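The Long Goodbye to the Sunday Roast

3 February 2019

My family used to eat one big meal together every week, and then one year we just stopped. There was no fight about it. Somebody had a soccer game, somebody had a shift at work, and the oven stayed off. By December I realized I hadn't made gravy in 9 months, and it bothered me more than I wanted to admit.

So I went looking for people who still do it. I started in Darkumton, a town of 1,532 people with one traffic light and a butcher that closes whenever the meat runs out. I grew up 6 miles down the road and I can tell you the place hasn't changed much, apart from the bakery, which is a phone repair shop now (I'm still mad about the bakery).

The first kitchen I sat in belonged to a retired school bus driver, 74 years old and not at all interested in my recipes. She puts a pork shoulder in before church, turns the oven down low and leaves it alone. Carrots go in when she gets back, potatoes after that. I asked her how long the carrots take and she looked at me like I'd asked how long a dog takes. "Until they're carrots," she said. I wrote it down anyway.

What I liked best was the part after the food. The plates got pushed to the middle and everyone stayed put for another hour, picking at the crackling and arguing about a cousin's new truck. At my house we're up and gone before the forks have stopped moving -- I'm as bad as anyone, I always have one eye on the laundry.

A few streets over I ate with a younger couple who run Badawi, the little lunch place next to the hardware store. You'd think they'd be sick of cooking by the weekend. They are! So their big meal is a pot of lentil soup, flatbread from the freezer and whatever pickles are open. No roast in sight, and it was the best thing I ate on the whole trip. I had two bowls and would have had a third if I hadn't been driving.
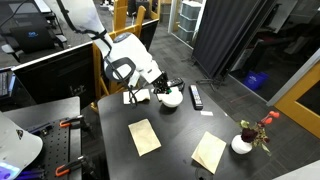 That soup got me thinking about why mine had fizzled out. I'd made the meal so big that any excuse was enough to skip it: two vegetables, a pie, the good tablecloth that has to be ironed. Take all that away and you're left with some people and a pot, and I can manage a pot.

We started again three weeks ago. The first one was chili, the second was breakfast for dinner, and last week I got ambitious and did a chicken, which came out a bit dry. My teenager ate it with hot sauce and stayed at the table for 40 whole minutes -- a house record. Next week it's my husband's turn to cook, and he's already asking if pizza counts. I've told him it does, as long as he makes the salad.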